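Forums > Manipulation > Software > Perception and Pose Estimation

Pose drift on shiny table with wrist-view camera - filter or refit?

Filed under: visual odometry, hand-held capture, calibration
Posted 1/12/24 by stepresponse

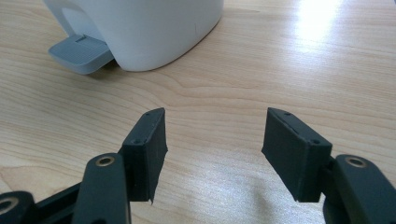
I'm getting tool pose from visual-inertial tracking on a hand-held gripper, then replaying the trajectories on an arm through the Jendeo planner. The task is pressing a pedal on a small white bin. Over plain tabletop the track is fine until the fingers come down close to the surface. At that point the position estimate slides sideways, by up to 17 mm in the worst takes, and the replayed press lands beside the pedal.

Set so far is 235 demonstrations. Of those, 36 fail the replay check. Tracker settings are the defaults apart from the feature limit, which I raised to 80 per image. IMU noise values come from the datasheet. I have tried a low-pass on the output pose and it makes the plots nicer without moving the end point.

Is this worth fixing in the filter, or should I throw the tracks away and refit everything offline?

octree_ben wrote:

Look at where the features are before you touch the filter. You have a glossy highlight at the upper right of the view and it will move with the camera, so any corner found on its edge is not a fixed point in the world. The tracker has no way of knowing that. A handful of those, all agreeing with each other, will pull the solution.

The fingers are the other suspect. They take up much of the lower half, and screw holes and brass-coloured bushings make excellent corners. They are fixed to the camera, so they vote for "not moving". Do you mask them?

stepresponse wrote:

There is a mask, but it is a fixed polygon drawn with the fingers closed. So no, not properly, when they are open.

octree_ben wrote:

Then start there. Draw the mask from the gripper width at each time step, or be lazy and use the union of open and closed. The union costs you some table between the pads, and that may matter when you are low down.

lagcomp wrote:

I don't agree that masking is the main problem. Features on the fingers usually get rejected once there is decent motion, because they disagree with the IMU. The trouble comes when you slow down for the press. Near zero velocity everything is consistent with everything, and the accelerometer bias is free to wander. A sideways slide near the end of the approach is what bias looks like.

Check the bias estimate over the last second before contact. If it ramps, your datasheet noise values are too optimistic. Ours were. We ran a long static log on the Fenino board and ended up with a random walk several times the printed figure.

octree_ben wrote:

Bias drift would have a different direction from take to take. Highlight drift would follow the lamp or window. stepresponse, plot the error vectors in the table coordinates and see whether they line up.

stepresponse wrote:

Plotted for the failed takes. They mostly point the same way, away from the bright side. A small group does not, and in those the bias does ramp as lagcomp describes. Annoying.

lagcomp wrote:

Fine, two faults then. I would still redo the noise values first - it is a config change and a static log overnight.

quatflip wrote:

One more thing about wood grain. Long wavy lines give good gradient across the grain and very little along it. If your corner threshold is low, the detector fills its quota with points that are really edges, and those slip along the line. Raising the limit to 80 probably made this worse. Put the limit back and raise the minimum eigenvalue instead. You will get fewer points, better spread around the knots.

Also, why replay absolute poses at all? Detect the pedal, express the last part of the approach relative to it, and the drift before that stops mattering. The Olivares branch has a relative-goal mode for this.

stepresponse wrote:

The pedal is light grey, against a white body and pale wood. The detector gives me a box but the orientation is poor. It has fine ridges across the top, which help at close range and alias further away. I could switch to relative only once the ridges resolve.

quatflip wrote:

Yes, do that. Gate on the detector's covariance, not on distance.

octree_ben wrote:

I would be careful with relative goals if this data is also going into policy training. You end up with a step in the action labels where the reference changes. Blend it over several samples or keep the raw track for training and use the relative one for replay.

stepresponse wrote:

Results after a few evenings. Union mask, saturated pixels excluded with a dilated border, feature limit back to default, higher corner threshold, new IMU noise from a static log. I reran the tracker over the whole set from the raw video. Nearly all of the takes with the common drift direction now pass the replay check. The bias group improved less, and a few of those start with the gripper held still for too short a time to initialise. I am dropping them.

Relative mode works in replay but I have not merged it. The blend needs a rate limit or the Danon controller trips on jerk.

lagcomp wrote:

Post the bias plots for the ones you are dropping if you still have them. A backward smoothing pass may recover them, as the later motion does constrain the start.

stepresponse wrote:

Will do. Smoother is already in the tool, I just never turned it on.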